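# Utility room, front loader: gallery and notes

Notes on the washing corner of the Skulus flat, kept with the rest of the room-by-room pages. The kitchen and the hall cupboard have their own pages. The washing corner gets one picture and a longer set of notes, as most of the queries that come in are to do with the machine.
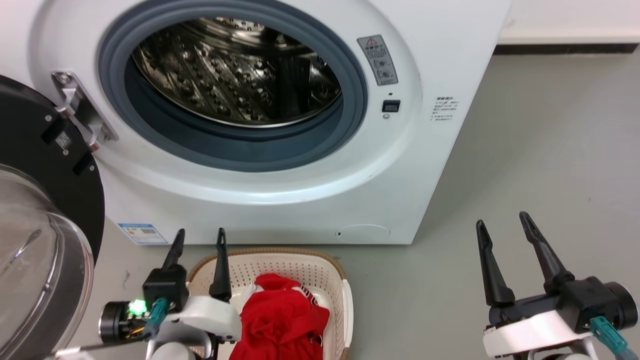 The room was repainted in May, and the machine went back in the same position afterwards. It is a front loader, white, with the door hinged on the left. The floor is level to within a few millimetres, which the feet take up. Maximum spin is 800 for daily use. The faster setting is available but makes the shelf in the next room hum, so it is left alone.

**Door and hinge.** Porthole door with a black rim and a curved transparent centre, on a metal bracket. It swings out to the left and needs clear space on that side, so the drying rack should be folded before loading. The door is left ajar between washes. The bracket screws are checked twice a year with a hand screwdriver - no power tools on this job.

**Gasket.** Thick blue-grey rubber, running right round the opening. The lower fold is the part that collects lint, coins and hair grips. Wipe it with a damp cloth after the last load of the day, then go round once more with a dry one. Bleach is not used on it. A new gasket was priced through Drekine last year and the part number is written inside the cupboard door.

**Drum.** Stainless steel, perforated, with raised ridges. Spin it by hand before loading and look along the top as well as the bottom, as single socks tend to stay up there after a fast spin. An empty hot wash at 95 is run every other month. No powder goes in for that one.

**Latch.** Right-hand side of the opening, probably the small black square. If the machine refuses to start, the usual cause is a sleeve or a strap caught between door and gasket. Open, clear, close again with the flat of the hand. Slamming makes no difference to the contact and is hard on the hinge.

**Labels.** There is a warning label with a red and white hazard triangle to the right of the gasket, and a block of Chinese text further over. An energy label with a barcode is at the lower left. All three stay on. The barcode has been asked for when ordering parts, and peeling the label off leaves a patch of glue that needs solvent.

**Filter.** Behind the shallow oval cover at the bottom right. The notch is at the left end: put a coin or a flat screwdriver in it and ease the cover out. Have a baking tray and an old towel on the floor first, as the sump holds a fair amount of water even after a complete drain. Unscrew slowly, let it run, tighten, empty the tray, repeat. Rinse the filter under the tap and check the threads for grit before refitting. Leave the cover off for the first wash afterwards and look for drips.

**Basket.** Cream plastic, perforated, with a tan rim. It is stood directly under the door opening for loading and unloading, so that small items drop into it and stay off the floor. It fits between the machine and the door of the room with some 200 mm to spare. The earlier basket, a solid-sided one from Asano, held water in the bottom and was moved to the balcony for pegs.

**Red items.** Washed separately, or with darks, for the first three washes. The red shirt with white trim goes in inside out at a low temperature, and the print is not ironed. White pieces are taken out of the basket before the reds are loaded. One tea towel has already gone pink and is now used for the filter job.

**Sorting order.** Whites first, then lights, then darks, with anything red at the end of the run. Towels are a load of their own. Pockets are emptied over the basket and zips are closed.

**Clearances.** The opening into the corner measures 841 mm at the narrowest point, taken at skirting height. This matters only when the machine is pulled out. It comes forward on a folded blanket, one side at a time, after the supply tap has been closed. The dark skirting marks easily - a strip of card along it is enough.

**Supply and drain.** The hoses were replaced when the room was painted. Both came from Subramaniam, as did the spare washers in the tin on the top shelf. The tap is turned off when the flat is left for more than a night.

Outstanding: descale before the winter, replace the left rear foot pad, find the second key for the cupboard.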